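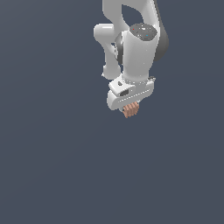

Gallano 772 bead roller: bench review

Words: Shabnam Naqvi

The Gallano 772 is a hand-cranked bead roller for sheet steel and aluminium, sold with five pairs of dies. I bought it to make replacement floor sections for an estate car that had lost most of both footwells. The old machine, a Wotard, had too much flex in the frame to hold a straight bead beyond the length of a forearm.

Frame and shafts

The frame is two flame-cut plates, welded and then boxed along the spine. Throat depth is enough to reach the middle of a footwell panel from either side. The shafts are 22 mm and run in bronze bushes with a grease nipple on each. Mine arrived with the upper shaft sitting slightly forward of the lower, so the step die cut into the sheet. Two shims behind the rear collar cured it. The manual mentions the adjustment but gives no figure.
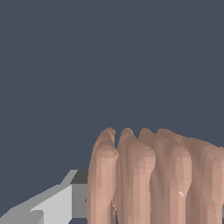

Page last changed: December, 16:40

In use

All test pieces were mild steel, degreased, edges filed. In 20 gauge the half-round die gave a clean bead in two passes. A single pass at full depth pulled the edges in and left a curl that needed planishing. In 18 gauge, allow three passes and a second person on the crank. Iqra Rizvi turned the handle while I steered, and we swapped over for the second footwell.

The depth screw has a coarse thread and no scale. I filed a mark on the collar and counted turns from contact, which repeats well enough for matching left and right panels. A locknut is fitted, but it works loose on long runs – check it between passes.

The fence is the weak part. It is a folded strip held by one bolt, and it swings if the sheet leans on it. For straight work I clamped a length of angle to the frame and took the fence off. 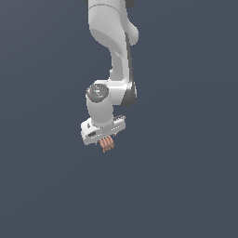
Vol. 22, No. 5

Dies

The step and half-round dies are well finished. The flanging die had a burr on its inner edge that scored the first panel, and needed stoning. Awasthi dies fit the shafts but the keyway is a tight push. Catiseck dies do not fit without a sleeve.

Price and verdict

I paid 1,580 with the stand, before delivery. The stand is stiff but light, and walks across the floor unless bolted down. Buy the machine for the frame and shafts, and budget for a better fence. For repair panels up to 18 gauge it does the job.
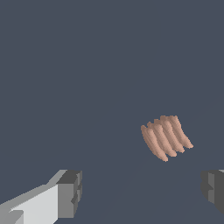

Workshop Tools: Sheet Metal

Next on the bench: the Awasthi shrinker and stretcher, same steel, same car, inner sills.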